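Baltum Baseball Club Sets Out Plans for Its Pitching Staff

2018-03-14

The Baltum baseball club will begin its season with a pitching staff that is younger than the one it fielded last summer, and with a new set of rules on how that staff is to be used. The club's head of player development met with the league office at Himska Field to discuss the changes.

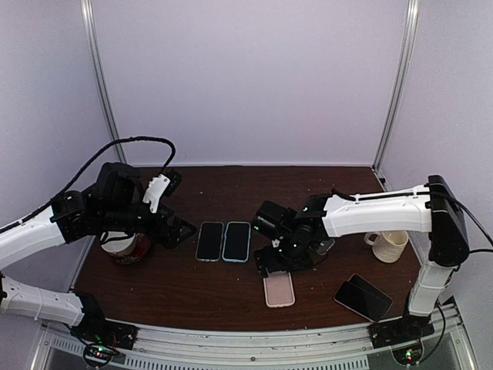
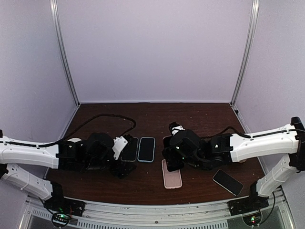 The most significant change concerns the workload of starting pitchers under the age of 21. In previous seasons the decision to remove a starter was left to the manager on the day. Under the new policy, no starter in that age group will throw more than 45 pitches in his first two appearances, and the limit will be raised in stages through the spring.

"We had pitchers who were in excellent form in the opening weeks and who could not finish the season," the head of player development said. "When we reviewed the schedule, we found that several of them had been asked to go deep into games while the nights were still cold. The manager did what managers have always done. The club had given him no guidance, and that was our responsibility."

The manager was consulted on the policy and supports it, although the discussions were described as lengthy. A compromise was reached on the question of unfinished innings. A pitcher who reaches his limit in the middle of an at-bat will be allowed to complete that at-bat, but he will not face another hitter.

The club expects the bullpen to carry a heavier share of the work in the first month. It will keep eight relievers on the active roster until the limits are lifted, and one of the reserve infielders will start the year with the affiliate team at Mandovel. "That was a hard conversation," the head of player development said. "He hit well for us last July and he did nothing to lose his place. We told him how long we expected it to last and what we would like him to work on while he is there."

Asked whether the arrangement might cost the team games early on, the head of player development did not dispute it. "It may. We open on the road against Tymoshchuk, and they are patient hitters who make you throw strikes. If we have to go to the bullpen in the third inning, the relievers will be tired by the end of the series. We have told our supporters that, and we have told the players."

The Tymoshchuk series has been a difficult one for Baltum in recent years. The visitors lost the last game there in the bottom of the 9th after leading for most of the afternoon - a result that ended their hopes of a playoff place. The head of player development was reluctant to dwell on it. "The players who were on the field that day remember it well enough. Half of this roster was not here."

Changes have also been made behind the plate. The club will divide the catching duties more evenly, with the younger of its two catchers expected to start the day games. Both catchers took part in the bullpen sessions held over the winter and will have a say in the order of the rotation. "A catcher knows before anybody in the dugout when a pitcher has lost his fastball," the head of player development said. "In the past we asked for that opinion after the game. We would like to have it in the fourth inning."

On the subject of the ballpark, the club confirmed that the home bullpen at Himska Field has been rebuilt. The mound had settled on the first base side, and visiting pitchers had complained of it for two seasons. The seating along the left field line has been repaired and some 600 seats will be available there on opening weekend. The scoreboard will not be replaced this year.

Ticket prices for single games are unchanged. Season ticket holders who have not yet renewed may keep their current seats until the end of the month, after which the seats will be offered to the general public.

The interview closed with a question about what the club would regard as a successful season. The head of player development declined to name a number of wins. "The board has asked me the same thing, and I gave them the same reply. I want our three youngest starters to be pitching in the last week. If they are, I think the position in the standings will be one we can accept."

The rotation for the opening series will be announced after the final exhibition game.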